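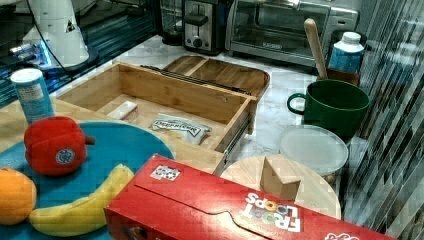 Kitchen counter with an open wooden drawer, toy produce on a plate and part of a white robot arm at the upper left.

Flenutus releases Kotian 6 with replanning during motion

September 25, 2018

Flenutus has released version 6 of Kotian, its motion planning and control package for single-arm manipulators. The main change is that the planner can now replace the unexecuted part of a trajectory while the arm is moving. Earlier versions had to bring the arm to a stop before a new path was accepted.

The release was tested at the company's Kinholm site on a kitchen counter set-up, using household objects and common appliances. The test tasks were short: pick up an item, place it, open or close a drawer, return to a start pose. Object positions were changed between trials, and in part of the set an obstacle was added to the planner's model after the motion had started.

Kotian splits the work between two processes. The servo loop runs at 1,000 Hz and only follows the current trajectory. The planner runs separately and receives object poses from the perception module. When a pose moves by more than a set tolerance, the planner computes a new segment and joins it to the old one at a point far enough ahead to keep velocity and acceleration continuous. Typical replanning time is given as around 40 ms on a desktop processor without a graphics card.

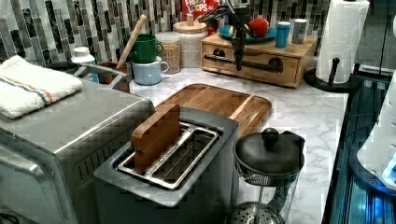
Does the new version need different hardware?
Existing controllers will run it, provided that the joint interface accepts position commands at the full servo rate. Slower interfaces are supported with replanning switched off.

The Kinholm set comprised 1,986 trials. Flenutus has published the logs in full, including those that ended in a protective stop. Most of the remaining failures are put down to pose estimates rather than to the path itself, with shiny metal and clear containers the worst cases. The release notes advise a larger collision margin near such surfaces - the default is unchanged from the previous version.

Two smaller items are included. The log viewer now shows planned and measured joint positions on the same time axis, with each replanning event marked. The configuration format has also been changed: collision margins are set per object class, and the single global value used until now is read only if no class value is found. A conversion script is supplied for older files, but hand-edited tolerance blocks have to be checked afterwards.
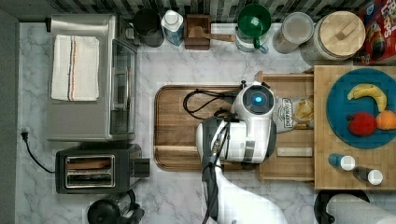

Grasp selection is not affected. Kotian still takes a ranked list of candidate grasps and plans to the first one that is reachable without collision. If the object moves during the approach, the same grasp is kept and only the path is recomputed; a change of grasp still requires a stop. Flenutus says that switching between candidates in motion is being worked on, with a test build due in November.

Integrator Clurkden will offer the new version to its existing support customers first. Version 5 will receive fixes for the servo loop only, and its planner is now frozen.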